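¿Me van a ordenar la casa o no?

5/23/21

24 comentarios · 60 compartidos

Llevo media vida esperando al robot que recoja la cocina mientras yo duermo la siesta, y de momento lo único que tengo es un aspirador que se traga los cordones de las zapatillas. Así que cuando veo vídeos de brazos mecánicos doblando camisetas me emociono como una cría, lo reconozco, y luego me pongo a mirar precios y se me pasa (3,000 euros por un modelo de Viltorov, ¡y sin mesa!).

Lo que más me interesa últimamente son las tareas tontas. Guardar las cosas del cajón de los trastos, por ejemplo: rotuladores, mecheros, cinta adhesiva, cada cosa en su hueco. Yo lo hago hablando por teléfono y sin mirar. Para dos brazos con pinzas es un trabajo serio, porque un rotulador rueda, un mechero es pequeñajo y la caja de cartón se mueve en cuanto la rozas.
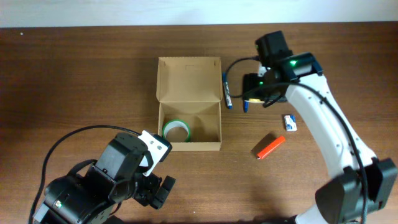

Lo difícil es lo fácil

Con el rollo de cinta ya en su compartimento y el otro lado todavía vacío, a mí me entran unas ganas horribles de meter la mano y terminar yo. Serían dos segundos. Pero bueno, la gracia está en que lo haga la máquina, y que lo haga igual de bien cuando los rotuladores estén del revés o pegados a la pared de la caja — ahí es donde casi todas se atascan.

En los talleres la cosa va mejor. En Clellmont, donde trabajé un verano empaquetando, ya tenían una línea que cerraba 1,000 cajas por turno, pero todas iguales y todas en el mismo sitio. Mi casa no es así, mi casa es un cajón de los trastos con ventanas.

¿Mi apuesta? Primero las veremos preparando pedidos, y lo de recoger el cuarto de los niños para mucho más adelante. En junio voy a la feria de Sequeira y pienso llevarme en el bolso un mechero y dos rotuladores, a ver si me dejan probar. Ya os contaré.

Compartir · Comentar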